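4.3 Tripod Approach and Grasp (Simulation)

This section covers loading the Room 2 environment, placing the arm beside the tripod, and recording grasp trials. It assumes that the Undaven package is installed and that the joint check in Section 4.2 passed on the machine you are using. Teams that skipped 4.2 will get a fault code 7 at step 5.

Lab time for this exercise is one session per team. Book a workstation on the sheet by the door. The July build of the environment is required. Earlier builds place the tripod origin at the camera instead of the floor, and scripts written for one will not run on the other.

Loading the environment

1. Start the Undaven launcher and select your team profile. Do not use the default profile.
2. Open the Environments tab and choose Room 2.
3. Set the physics rate to 900 Hz. The launcher resets this value each time the environment is changed.
4. Set the random seed to 254. All teams use the same seed for practice. A different seed is issued for the scored run.
5. Press Load and wait for the status bar to read READY.

NOTE: The first load on a workstation takes longer than later loads. If the status bar stays on LOADING for more than five minutes, close the launcher from the task manager and begin again at step 1.

Setting the approach

6. In the Target menu, select tripod_leg. Do not select tripod_handle. The handle turns with the pan-tilt head and is used in Section 4.5.
7. Set the grasp height to 492 mm above the floor. This may be adjusted later, but the first trial must use the stated value.
8. Set approach speed to Slow.
9. Press Plan. The planned path is drawn in green if it is clear and in red if any link of the arm meets an object.
10. If the path is red, move the base away from the desk in steps of 50 mm and press Plan again. Do not move the tripod.
11. Press Run to Pregrasp. The arm stops before the fingers close.

Compare the stop position with the wrist view before going on.
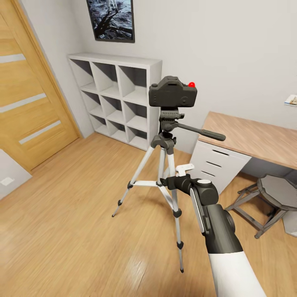
Figure 4-6. Pregrasp position, gripper beside the tripod leg at about mid-height.

If the gripper has stopped well above or below the position in Figure 4-6, the grasp height was entered in the wrong units. Return to step 7.

CAUTION: The spreader brace joins the legs partway down and is modeled as a rigid body. A gripper that closes on the brace will load all three legs at once, and the solver may become unstable. If the tripod starts to shake or slide across the floor, press Stop, then Reset. Do not save the log from that trial.

Grasp and hold

12. Press Close. Grip force is limited in software and should be left at the value in the team profile.
13. Wait until the force trace in the lower panel is flat.
14. Enter a lift of 20 mm and press Run.
15. Hold for ten seconds.
16. Lower, open, and press Retract.
17. Save the log under the team name and trial number, for example lulon_03. Lower case only. The scoring script does not read capitals or spaces.

Repeat steps 11 through 17 until five clean trials are saved. A trial is clean if the camera stays on the tripod, the arm touches nothing but the target leg, and all feet are back on the floor at the end.

Common faults

Path is always red. The base is too close to the desk, or the stool has been left in the collision list twice. Open the list and delete the second entry.

Leg slips during lift. Friction was changed from the profile value. Reload the profile.

Tripod tips toward the handle side. The lift is too fast. Check that step 8 was not reset by a reload.

Fingers close but no force is shown. The Cui driver is not running. Restart it from the Tools menu. It is not necessary to reload the environment.

Log file is empty. Recording was started after Close. Turn on Record at Start in the team profile.

Copy the saved logs to the Kandcombe shared folder before leaving the workstation. Local files are erased overnight. Questions on scoring go to Percy Valderrama. Questions on the driver should be posted to the club board with the fault code and the build number.

Continue to Section 4.4, Grasp at Reduced Friction.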